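16 Jan 2020

**The Milon set are back in the hall**

Well, what a lovely start to the year it's been for anyone in Enport who likes a bit of live music! Our favourite four-piece, Hemamari, came home over the break and played the Chauke Hall to a crowd of 247, which is a very full room once you've squeezed in the amps and the tea urn. They did nearly all of the first record, two new songs, and that slow one with the accordion that always has half the back row humming along. 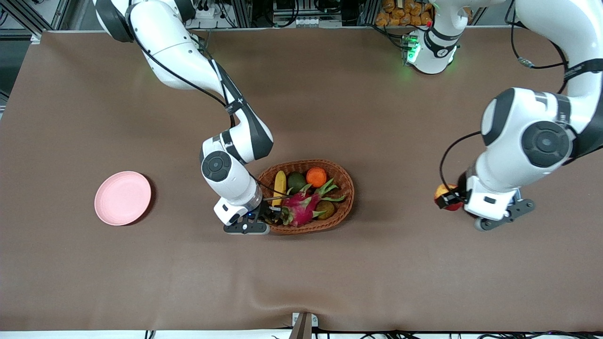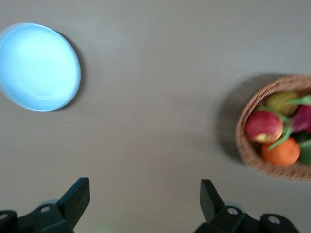

The band's second album is due in April, recorded over eight days at the old Milon studio, and they're pressing 2,000 copies on vinyl to begin with. We'll have a listening night for it, nothing fancy, chairs in a circle and the good speakers brought down from upstairs. Supper is bring-a-plate as usual, and a wicker basket of fruit goes down every bit as well as a slice or a sponge, so please don't feel you have to bake. Doors open at 8, and if you'd like a copy of the record put aside for you (they do sign them if you ask nicely), pop your name on the sheet by the noticeboard.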